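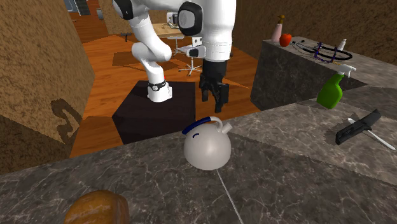
How many times must you show an arm the same thing before it can manage by itself?

It depends on the thing, my old supervisor used to tell visitors, and then she would put the number at 200 and offer them a biscuit.

I went to work at Parkorix in October, when the leaves were coming down all over Clenthorpe and the heating in our building had not yet been switched on. I had spent most of my life behind the counter at the Postano, a café with yellow awnings and a dreadful drain, and I suppose I had poured more tea than anybody in town. That was why they took me on. They wanted somebody who knew kettles.

The kitchen was not a real one, of course. It lived in the computer, with its grey marble and its orange floor, and I stood in a carpeted room with a controller in my hand and moved the white arm about on a screen. When my wrist turned, its wrist turned. When I squeezed, the two black fingers closed. Each go was saved as an example, good or bad, and I had to say which at the end by pressing a key. My supervisor called them showings, and so did I, and I believe we were the only two people in the trade who did.

The task for my first week was to take hold of the kettle by its blue grip, lift it and set it down again. You would think a woman who had done that for a living could do it in her sleep! I came at it too fast and knocked it sideways. I came at it too slowly and ran out of time. Once I caught the spout and carried the whole thing off like a cat with a kitten, and I laughed so much that I forgot to press the key.

"Keep that one," said my supervisor, leaning over. "Mark it bad, but keep it. It ought to know what bad looks like."

The computer moved things between goes. The kettle would be turned a little, or the bread would be somewhere new, or a tomato would turn up on the cabinet where I would never have kept a tomato. I found this very trying to begin with. At the Postano everything had its hook, and I had once been quite sharp with a girl over a misplaced colander. But by and by I began to look forward to it, the way you look forward to seeing what the neighbours have hung on the line.

I had done 33 good showings by the end of that week, and I went home with a sore thumb. My husband was making tea. I stood in the doorway with my coat on and watched him reach for our kettle – an old enamel thing, a wedding present from the Krajčí side of the family – and I saw that he paused before he took the handle, just for a breath, with his hand open over it. He had done it every evening of our marriage, I dare say, and I had never noticed.

The next morning I tried it his way. I brought the arm down, stopped it with the fingers open above the grip, and waited a moment before I closed them. Up came the kettle, straight as you like, and down it went again on the marble.

I pressed the key for good. The kitchen blinked and set itself out afresh, and I wriggled my thumb, and we began another.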